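Demonstration Operators, Bimanual Cloth Handling (contract, home-based)
Skuvley Data Group, Helham office

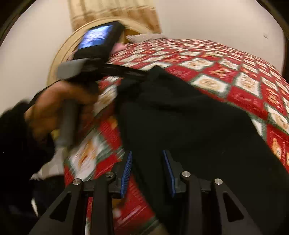
Skuvley is recruiting operators to record household tasks for the Clillex manipulation dataset. Operators work in their own homes with a pair of hand-held grippers, one per hand, and perform each task at normal speed. Cloth work makes up most of the current phase: folding, spreading and sorting garments on beds and tables. Dark fabric on a patterned bedspread, with the blue-padded jaws open over it, is a typical setup. Patterned covers are welcome; plain ones are also accepted.

Duties
– Record 51 accepted episodes per week
– Reset the cloth to a new starting position between episodes
– Keep both grippers upright and in use for the full episode
– Upload recordings through the Kpodo client and answer review notes

Requirements
– Full use of both hands; able to squeeze a spring-loaded handle for over 4 hours a day with breaks
– A bed or table with clear access from at least one side
– Stable home internet
– No robotics background needed. Training is remote and paid.

Terms
Contract starts in April. Pay is $819 per week at full quota, prorated below it. The phase closes at 4000 accepted episodes. Equipment is shipped on loan and must be returned in working order.

To apply, send a short work history and the dimensions of your work surface to the Helham office, reference Clillex Cloth.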